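# Gripper pose drifts over plain white surfaces – tuning tips?

**flatitz_dev**

Hi all! I've been building a little tracking pipeline called Riro for our hand-held gripper. It runs visual-inertial odometry on the wrist camera, then turns the trajectory into actions for training a policy. It's been a blast and on cluttered tables it works great. Over a big white surface the pose starts sliding sideways, and the replay looks like the gripper is on ice.

Typical view from a bad stretch:

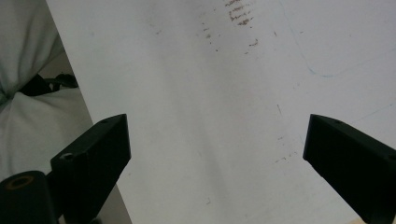

### Replies

**Eliseo Villalobos**

Oh, I love this kind of problem! Look at where your corners can come from. You've got a few brownish smudges and flecks, a faint blue line, the straight edge on the left and the fabric beyond it. The line and the edge only help you across their direction, so along them the solver is guessing.

And the highest contrast in the whole view is your own fingers! Those black edges and the little round holes are corner-detector candy, and they move with the camera. If you aren't masking them, the tracker gets told "we're standing still" every time.

**flatitz_dev**

Um. I mask the left finger. The right one I cropped by eye and I think the mask stops short of the tip. Checking tonight.

**cortes_loop**

Mask it, sure, but I don't agree that's the main thing. A decent outlier check throws the finger points away once you move. I'd lower the corner threshold and spread features on a grid, so the faint specks get a chance. We went from 6 usable points to plenty that way.

**Eliseo Villalobos**

It throws them away when they're the minority! Over a white board they can easily be the majority, and then the specks are the outliers. Lower the threshold without fixing the mask and you could pick up even more finger texture.

**linodthorpe**

You're both going to hate me – print a tag sheet and be done with it. 2 tags at the corners of the board.

**cortes_loop**

Works until a hand covers them. Also the policy learns to look at the tags.

**flatitz_dev**

Update! I redrew the mask with a fat margin that opens and closes with the finger width, and reran the 8 worst clips. Six of them replay cleanly now!! The other two still slide, so I tried the grid idea with max features at 4,000 and that rescued one. So, uh, you were both right?

**cortes_loop**

I'll take half. What's the last clip doing?

**flatitz_dev**

Slow rotation, almost no translation. I'm going to look at the gyro bias on Saturday and I'll post the config once I've cleaned it up.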